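FOR IMMEDIATE RELEASE
September 23, 2010

Pirari Reopens Its Repair Counter, and I Could Not Be Happier

Hi everybody, it's me, the owner of Pirari. I've been told that a press release is supposed to be written as if somebody else is doing the talking, but I've written all of ours myself for 17 years and I'm not about to start pretending now!

So, the news. Starting today, the repair counter at the back of our Sopacua Street shop is open again. We closed it in January when the roof let go right above the button drawers (if you were in the store that morning, thank you for holding the buckets). Since then we've had a new roof put on, new wiring, and a long counter where two people can work side by side without elbowing each other.

What can you bring us? Pretty much anything made of cloth that you carry things in. Tote bags, lunch sacks, pencil cases, tool rolls, duffels, the camera bag your uncle gave you. We replace snaps and zippers, restitch flaps, patch corners and put new straps on old bags. We don't do leather, and we don't do tents anymore, because one tent takes up the whole store and I can't get to the register.

Last year we fixed 291 bags, and the most common job by a mile was a snap that had pulled through the fabric. It's a quick fix if you bring it in early. If you keep yanking on it, the hole gets bigger and we have to put in a patch first, and then the job costs you twice as much. Please don't wait!

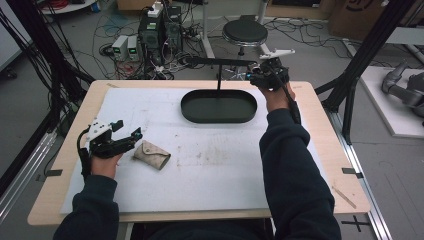
Small pouches are welcome, scuffs and all.

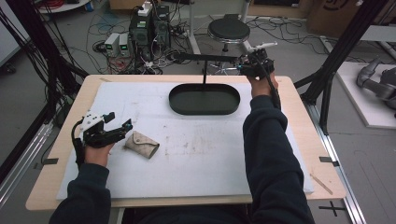

Prices are staying where they were before the roof business. A single snap is $2, thread included, and you can usually wait for it. Zippers depend on the length, so come in and we'll measure. Anything bigger gets a written ticket with a price on it before we touch a stitch, and if we find something worse once we're inside the lining, we call you first.

I also get to tell you about the fabric, which I've been bursting to do all summer. Fokik, the mill that has supplied us since we opened, has agreed to keep making our heavy cotton canvas in the old colors, including the mustard that everybody wrote to me about. We've put in an order for 4,000 yards. That's a lot of canvas for a store our size (my accountant used a stronger word), but it means that a bag you bought from us ten years ago can get a patch that matches, or comes very close once it has been through the wash a few times.

There's a new bag too. It's called the Vala, and it's a plain shoulder tote with a flat bottom and an inside pocket. We made the straps so they can be taken off and replaced without opening up the side seams. After years of picking out other people's seams just to get at a worn strap, I wanted one bag in the world that didn't make me do that. It comes in mustard, navy and a green I still haven't found a good name for. Suggestions are welcome at the register.

The repair counter keeps the same hours as the store, with the last drop-off half an hour before closing. Please empty your pockets first. We have a coffee can full of house keys from before the roof came down, and if one of them is yours, come get it.

About Pirari: We sew, sell and mend canvas bags on Sopacua Street. Writers and radio folks can reach me at the store, but mornings are best, before the machines get going and I can't hear the phone.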